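Bag Handling: Gallery
Grasp planning and control software, Berkaveck workshop

Last updated in April

This page goes with the bag handling notes on the software pages. It covers the part of the project that deals with thin plastic: finding an edge or corner, closing on it, lifting, and keeping hold while a second gripper does something else. The written notes are long and mostly tables, so this page is for people who want to know what the work is without reading all of it.

The code is in two packages. Llewellyn is the planner. It takes the camera input, proposes places to grasp and puts them in order. Grurkotine is the controller that runs on each gripper. It handles the closing speed, the holding force and the stop conditions. The two talk over a small message set that Edem Atinga wrote at the start of the project and that has changed very little. Aled Prothero looks after Grurkotine and the logging tools.

Bags are awkward for a planner that was first written for boxes. A box has one shape and the planner can fit a model to it. A bag has a different shape every time it is put down, and another one again once it is touched. Llewellyn doesn't try to model the whole bag. It looks for local features – a free corner, a raised fold, a band of colour that ends at an edge – and scores each one for how easily two flat fingers could close on it.
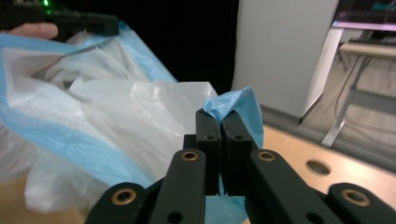
Corner grasp on a white and light blue bag, with the fingers closed on a bunched blue corner.

Corner grasps get the highest starting score in the current release. A corner gathers when the fingers close, so there are several layers between the tips instead of one. Grurkotine reads that as a wider final gap and a stiffer contact, and it can settle on a holding force early. A single layer is much harder to tell apart from no bag at all. Most of our false "grasp complete" messages used to come from single layers.

Coloured edges help perception as well. Translucent film gives poor depth readings, and on white film the creases show up as edges when they are only creases. The segmentation step now keeps colour and depth as separate channels until late in the process. Before that change a crease and a real edge often got the same score. Edem's write-up of the change is in the Llewellyn folder under "late merge".

The training set for the corner detector has 4,000 labelled views. Half of them, 2,000, are of white or mostly white bags, which were the weak point in the first version. A further 800 views are held back for testing and are not used for anything else. If you add new views, put them in the incoming folder and leave the held-back set alone, even if you spot a wrong label in it. Send wrong labels to Aled and he will fix them between releases so the scores stay comparable.

Holding with two grippers

A good share of the work is on keeping tension sensible when a bag is held in more than one place. Each gripper runs its own copy of Grurkotine, and neither one knows the force the other is applying. The planner sends both of them a shared limit on separation. If the distance between the fingertips goes over the limit, both arms slow down and the one that started moving last gives way.

The first version of this rule had the faster arm give way. That worked for straight pulls but caused a slow back-and-forth when both arms moved at nearly the same speed. Using start time instead got rid of it. It is a plain rule and there may be a better one, but it's easy to follow in the logs.

The limit is set per bag type in the config file. The default is on the short side. Raise it a little at a time for larger bags, and check the slip log after each change.

Slip detection

Grurkotine checks for slip by watching the finger gap after the hold has settled. If the gap shrinks steadily, material is leaving the fingers. If it drops all at once, the bag has gone. The controller keeps the last 8 readings and fits a line through them. We tried a longer window, and it was smoother but reported slip too late to be of use.

There is still a known fault with twisted corners. A twist can unwind a little inside the grasp, and the gap shrinks the same way it would for slip even though the hold is fine. The controller tightens when it doesn't need to. Aled has a branch that waits for a second sign, such as a change in the height of the grasped point, before it tightens. It will be merged once it has been through the Wikcombe test set.

Replaying a run

Every run writes one log per gripper and one for the planner. The replay tool lines them up by time and shows the proposed grasps, the one chosen and the force trace on a single page. Scores are coloured by rank. To open a run, pass the run folder to the replay command and choose "all sources". If the force trace is blank, the gripper log was probably closed early. Run the repair command on it first, then open it again.

Older logs from before the message set was tidied up will open, but without the separation limit. There are no plans to convert them.

Still to do

Handles and drawstrings are not handled as separate features. The planner treats a handle as a long thin edge, and the scores it gives are not much use. Bags with printing all over them are also weak, as the print gets mistaken for coloured bands. Both are on the list for the next release of Llewellyn.

Questions about planning and perception go to Edem Atinga. Questions about the controller, logs or replay go to Aled Prothero. The software group meets on Wednesday mornings in the Berkaveck meeting room, and anyone working with either package is welcome to sit in.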